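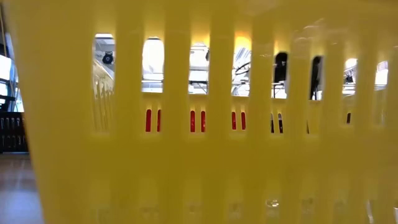 Workshop tips: picking grippers and cameras for a small two-arm table

Last updated 2023-05-25

I get asked a lot which gripper to buy, and my answer is always the same boring one: figure out what you're picking up first. Most of my testing gets done with cheap plastic baskets, the kind you'd put clothespins or sponges in. They're light, they flex, they're full of holes, and they will show you every weakness a gripper has before lunch. So what follows is my pile of notes on getting two arms and three sets of fingers to behave around baskets. Steal whatever helps.

Start with the fingers. I've been swapping between the Imari set, the Grestmont set and a pair I printed myself. The Imari fingers are narrow and slip over a basket rim beautifully, but they put all the squeeze in one spot and a thin wall bows in. The Grestmont ones are wide and gentle and I love them on a flat side, then you try to get one between two baskets parked close together and you're stuck. My printed ones are somewhere in the middle (and cost me next to nothing, if you don't count the evening I spent sanding).

Things I do every time I change a set:

Close the gripper all the way and zero it again. Every time!
Wipe the pads with rubbing alcohol and let them dry.
Run 10 slow picks on one basket before touching the speed.
Start at 50 percent force and creep up. Write the number on tape and stick it where you'll see it.

If the wall buckles, go for the rim. If the rim slips, come in lower and tilt the wrist a little before closing. A rim with a lip on it will forgive nearly anything.

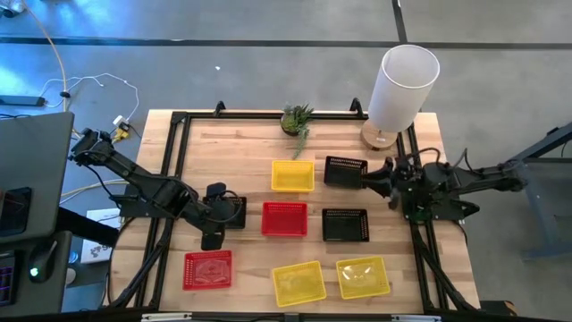 Layout matters more than I used to think. I wasted weeks blaming the controller for bumps that came from me crowding the table. With two arms mounted on opposite sides, you want a middle zone where either one can work and a clear way out for whatever is being carried. Color helps you keep the zones straight, too. I like a mix of yellow, red and black baskets, and when the right arm has a black one up in the air at an angle, there's a yellow and a red lined up down the center to judge its height against. Leave one tall thing near the far edge as well. My table lamp does that job, and if a lifted basket path goes anywhere near the shade I know the path needs work before I go faster.

Black on black is its own headache. Black fingers, black basket, and your overhead camera has very little to go on. Fixes I've tried, from easiest to most annoying: turn the room lights up and the exposure down, put a strip of colored pad on the inside of a finger, or hand the last few inches over to a wrist camera. The colored pad is the best value by a mile.

Now, controllers. I ran the Thomas box and the Cirkberg box with the same arms and the same set of picks, 90 on each, and went back and forth so the late-night ones weren't all on one side. The Thomas is quick to set up and the menus make sense. The Cirkberg took me most of an afternoon, but it keeps the two arms in step much better when they're both moving – you feel it right away on handoffs. Since I started keeping a log I'm up to roughly 1,640 picks altogether, and the Cirkberg is the one I leave plugged in.
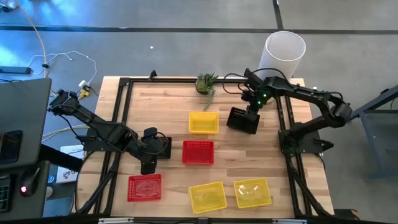 Tove Mogensen wrote in to disagree with me on that one. She has used the Thomas for handoffs since last July and says the lag goes away if you slow the receiving arm down and leave the giving arm alone, and that I should have tried it before handing out grades. Fair enough, Tove! I tried it. It's better, I'd say most of the way there, and if you already own the Thomas there's no reason to go shopping.

Giuliana Mamani asked about cables, so, quickly: tie them to each link with a little slack at the joint, then move the arm through its whole reach by hand with the power off. If a loop goes tight anywhere, redo it. Hook-and-loop straps beat zip ties, you will be redoing them.

Last bit is cameras. If you can only afford one, put it up high looking down at the whole table. If you can manage two, put the second one on a wrist – it's where you find out that your fingers are landing a hair to the left every single time.

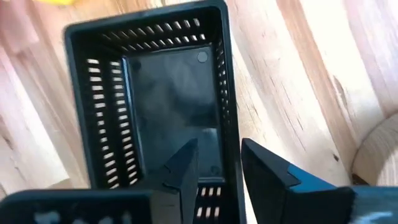

Mount it so both fingertips stay in view with the gripper wide open, and check again with it closed, as some brackets let one finger drop out of sight. Focus for the distance where the fingers meet the basket wall and let the background go soft. Lock the exposure and the white balance too, or a shiny plastic floor will throw the picture off when the arm tips forward. I use a dab of removable threadlocker on the bracket screws. Check them weekly anyhow.

Next time I'll get into pad materials, I have a whole drawer of them.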